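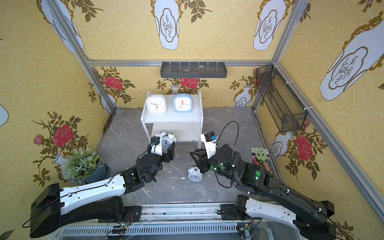
Wrist camera and overview camera disagree about where the clock is – planner keeps picking the wrong one

Posted by ekby_tinkerer
Jun 20, 2019

Hello everyone, and thank you in advance for reading, as I tend to go on a bit. I have been putting together a tidy-up task for two arms on a shared rail. The job is to take alarm clocks off the floor of the booth and put them on or into a white shelf at the back. I run Skirnia for planning and Moschos for the perception side, and the two talk to each other over a little bridge I wrote last October and have been patching ever since.

Most of it works nicely. The overview camera finds the clocks, each one gets an ID, the planner hands one clock to each arm, and off they go. The trouble starts when the wrist camera takes over for the last stretch. Moschos then does its own detection from the wrist view, and if several clocks are close together it will happily swap IDs on me. The arm closes on one clock while the planner believes it has the neighbor, and the next step (turn it upright, lift, place) is computed for an object with a completely different pose.

It is so much worse with these clocks than it was with the blocks I started on! They are nearly all white, some have bells on top, and once one has tipped over, the detector sees a white lump with a rim.

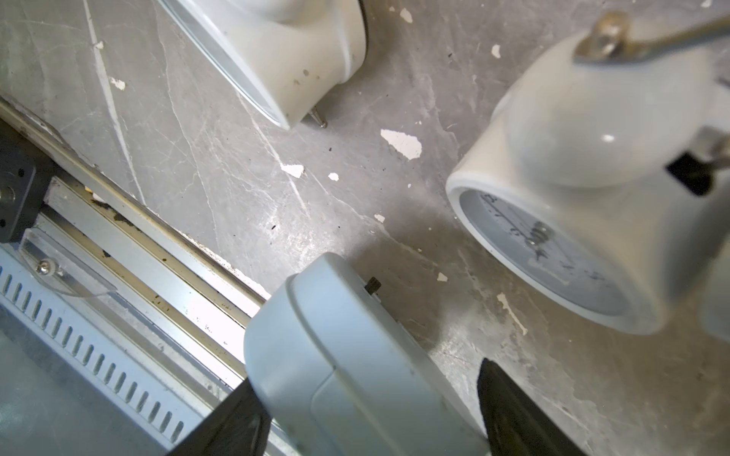 Left to right across the middle of the problem: one clock on its side, one in the fingers, one with its bell and handle toward us.

In the log for that run, track 5 becomes track 2 at frame 1268, and nothing in the planner complains. I have tried raising the detection threshold, which only made it lose the tipped clocks altogether. I have also tried turning the wrist detector off, and then the final approach is too sloppy to get the pads on both sides of the casing. Is there a proper way to keep the identity fixed through the handover? I would rather not paint the clocks different colors, although I have thought about it more than once.

Dalia Bennani

Oh, I spent most of a winter on this same problem, so you have my sympathy. I think what you are running into is that the wrist detector is allowed to have an opinion about identity at all. It shouldn't. Let the overview camera own the IDs and let the wrist camera only refine the pose of the one object it has been told to look for.

The way I set it up in Moschos is to project the overview pose of the target into the wrist view, using the arm's forward kinematics and your hand-eye calibration, and then accept a wrist detection only if it falls inside a gate around that projected point. Start with a gate a bit smaller than the gap between two neighboring clocks. If nothing lands inside the gate, keep the old pose and slow down. If two detections land inside, back the arm off and look again from a little higher up. Please don't be tempted to take the one with the higher score, I did that for weeks and regretted it.

Before you do any of this, check your timestamps. My bridge was stamping wrist images when they arrived instead of when they were taken, and with the arm moving, 700 milliseconds of delay put the projected point right on top of the next clock. It looked exactly like an ID swap and I blamed the tracker for ages.

One more thing for the tipped ones – once the fingers have closed, freeze the association completely. The pads hide a good part of the casing, the detector gets confused by what is left, and there is nothing useful for it to tell you until the clock has been put down. Skirnia lets you attach the object to the gripper link at that point, and then its pose simply follows the arm. I would also re-estimate the orientation after lifting, from the overview camera if it has a clear line of sight, before you plan the place.

rail_and_error

just use Eka, it does tracking for you. worked fine on my mugs

ekby_tinkerer

Thank you both! I did look at Eka, but as far as I could tell it wants a textured model for every object and I have none for these clocks, so I will leave that for another day.

Dalia, the timestamps were wrong in my bridge too, stamped on arrival just as you described. I have fixed that and put in the gate, and on the recorded log track 5 now stays track 5 past the point where it used to swap. I haven't run it live with both arms moving yet. The case I am still unsure of is when the second arm comes in and blocks the overview camera just as the first one is starting its approach. For now I have the planner hold the first arm still until the view is clear again, and it is slow, but I can live with slow while I get the orientation step sorted out.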